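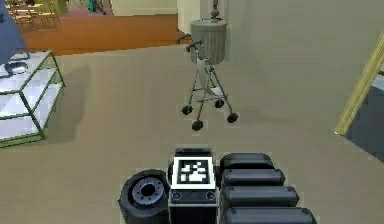 Robot's view in the simulated apartment, with the rollator walker ahead and the glass display case to the left.

Riston Home Navigation: Frequently Asked Questions on the July Stop Fault
Last updated: 24 July 2018

What is the stop fault?
During simulated runs of Riston release 5, the robot did not always stop when its planned path was blocked. In the affected runs, the base continued to drive at low speed after the stop command had been issued. The fault was recorded in 38 of 1,312 runs.

Was anyone hurt, or was any equipment damaged?
No. All of the affected runs took place in simulation. Physical robots at the Denia and Grala sites were taken out of autonomous mode on the day the fault was confirmed.

What caused it?
The base controller accepts a stop command only if its time stamp is newer than that of the last drive command. When the obstacle map was being rebuilt, the two commands could be given the same time stamp. The controller then discarded the stop command and kept the earlier speed.

Which obstacles are involved?
The fault is not tied to one type of object. It was recorded most often near objects with thin frames, such as walkers and chairs, where the obstacle map is rebuilt more frequently. Glass furniture is under separate review.

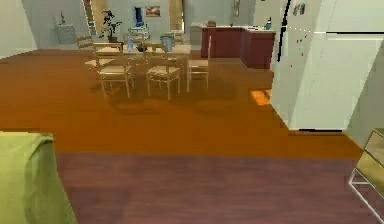 Dining and kitchen area of the same simulated apartment.

Why are the dining area and kitchen part of the test?
Chair and table legs present many narrow obstacles close together. Test routes through this area require repeated changes of direction, and each change may trigger a map rebuild.

Does the emergency stop button still work?
Yes. The button cuts power to the drive motors directly and does not pass through the base controller. It was tested separately on each physical robot and is not affected.

May my site continue to use release 5?
Release 5 may be used in simulation and for manual driving. It must not be used for autonomous driving on a physical robot. Sites that need autonomous operation should return to release 4 and repeat the brake check before use.

When will a correction be available?
A corrected controller is being tested by Habte, which maintains the drive software. It must complete 70 consecutive runs on each test route with no missed stop before it is approved. No release date has been set.

How should a suspected case be reported?
Save the full run log before restarting the robot or the simulator, and submit it through the Riston safety form. Please include the release number, the route name and the time at which the stop was expected. Logs that have been trimmed or converted cannot be used.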